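Keeping the launderette open
3 Jul 2021

The launderette on the main street in Ivley has had the same owner for 7 years. She took it over from a couple who wanted to retire to the coast, and she had never run a business before. She had worked in the office of a bus company in Ukley.

"I used the place myself, so I knew which machines were bad," she says. "That was all the research I did."

She opens at seven in the morning and locks up at eight at night. Most of her trade comes before ten and after five. In between she does service washes, which people drop off and collect later the same day. Those now bring in more than the coin machines do.

"People think it's students. It isn't students. It's people with a duvet that won't go in at home, and people whose machine has broken down and they're waiting for a part. Then there are my regulars, who haven't got the room for a machine or don't want one."

The hardest stretch was last winter. The holiday lets were empty, so there were no sheets to do, and in February a pipe froze behind the dryers. She was shut for two days and had to ring everyone who had a bag in.

"I took some of it home and did it there. The rest went to a friend's shop in Ukley. It all went back to the right people, bar one pillowcase – and I'm still hearing about the pillowcase."

Her biggest cost is gas for the dryers. Water comes next. She put the price of a wash up last year for the first time since she started, by 20p, and wrote a notice in the window a month ahead. One customer complained. Several told her she should have done it sooner.
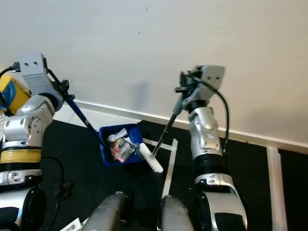 What do people get wrong when they use a launderette?

"Too much powder. They put in twice what they need and then it won't rinse out, and they come and tell me the machine's no good. Half a cup is plenty for a normal load. And they fill the drum to the top, so nothing can move. Leave a gap you can get your hand into."

She is firm about pockets as well. Pens do the most damage, and a tissue will spoil a dark wash. Coins she keeps in a jar on the counter for anyone who comes back and asks.

The holiday work has picked up again since the spring. She has taken on the sheets and towels for Alvarado, a guest house near the station, and has been asked to quote for another. She is not sure she will. It would mean a second pair of hands on changeover days, and the ironing is slow.

"I can wash any amount. It's the folding that takes the time."

The lease has two years left to run. She would like to renew it if the rent stays near what it is, and she wants to replace the two oldest washers before then. A new one costs more than her car did.

In the meantime she has had the front door painted and bought a longer bench for people who like to sit and wait.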